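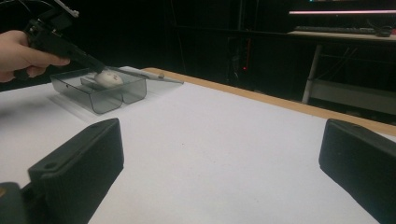 Sorting Small Items into Divided Boxes

Household Guidance, Trusau Residents' Service
Revised 20 May 2025

Clear plastic boxes with compartments are suitable for buttons, craft pieces, small toys and similar articles that are easily lost in a drawer. Smoke-gray plastic serves equally well, provided the contents can be seen through the walls.

Before sorting

Work at a table with good light. A plain white covering is recommended, as small parts show up clearly against it. Empty the box completely and wipe each compartment with a soft cloth. Warm water and a little dish soap will remove most marks. Do not use scouring powder, which scratches clear plastic.

Filling the compartments

Open the lid fully and leave it open until sorting is finished. Place one kind of item in each compartment. Soft or fluffy pieces should have a cell to themselves and should not be pressed down to make the lid close. 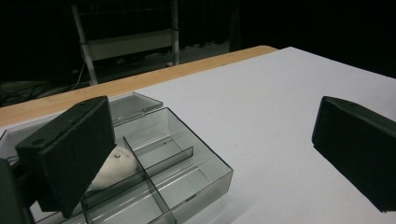
Where dividers can be removed, set them for the largest items first and divide the remaining space afterward. Long, thin articles that extend past the rim belong in a different container.

Storage

Label the short side of each box, so that the label can be read on a shelf. Keep boxes away from heaters and direct sun. Any box holding small parts must be stored out of the reach of young children.

Residents may request printed labels, supplied in sheets of 22, from Anjana Pramanik at the service desk.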